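**Notas para la charla - 21 nov 2018**

Abrir sin saludo largo. Decir el título del corto, *Jernia*, y que dura 11 minutos. Dirección: Firouzeh Ansari. Sonido: Driss Chraibi.

1. Sinopsis (leer despacio)

Una chica sorda trabaja en la cocina de una pensión y cada noche ordena los cubiertos según el sueño que ha tenido. Un huésped aprende a leerlos. No contar el final.

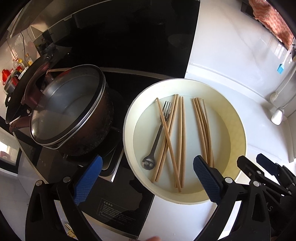 *Tenedor y palillos en el plato.*

2. Guion

- Primera versión escrita en 2000, para teatro. Tenía seis personajes; quedan dos.
- Firouzeh quitó casi todo el diálogo en la tercera reescritura.
- Mencionar a Neville Pickering, que leyó todas las versiones.

3. Rodaje y dinero

Presupuesto de 3000 euros, casi todo en alquiler de luces y comidas. La pensión nos la dejaron en noviembre, fuera de temporada. Perdimos una jornada entera por un corte de luz - contar lo del generador solo si vamos bien de tiempo. 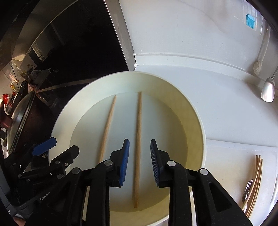
El montaje fue más lento que el rodaje. Driss propuso dejar sin sonido los planos de la protagonista y recuperar el ambiente cuando entra el huésped. Poner el fragmento dos veces, con y sin ese cambio, y esperar antes de comentar.

4. Preguntas

Si preguntan por festivales: enviado a Plarora, sin respuesta todavía. Si preguntan por el largo: hay tratamiento, falta productora. Pasar el micrófono a Firouzeh para todo lo que sea dirección de actores.

Pedir que enciendan la sala antes de los créditos.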